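Plumbridge Table Tasks: data card

Purpose
The set helps to judge whether a robot arm can yet do small kitchen chores on its own. It holds 400 recordings of one arm moving light items between plates and baskets.

Limits
Soft items remain hard to grip. Results should not be read as proof of readiness for the home.

Work area
Blue tape divides the brown paper surface into sections.

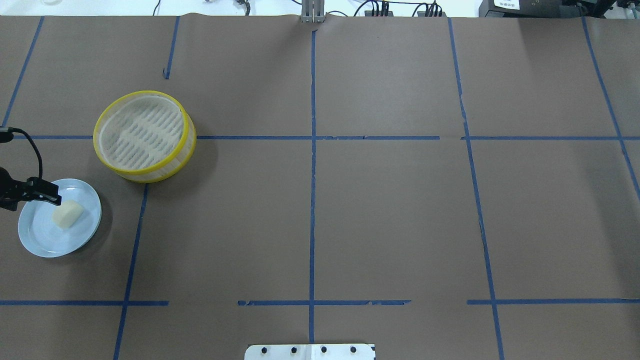
Zeltard replied in December that a chore counts as done only when no person has to finish it – the card now uses that rule.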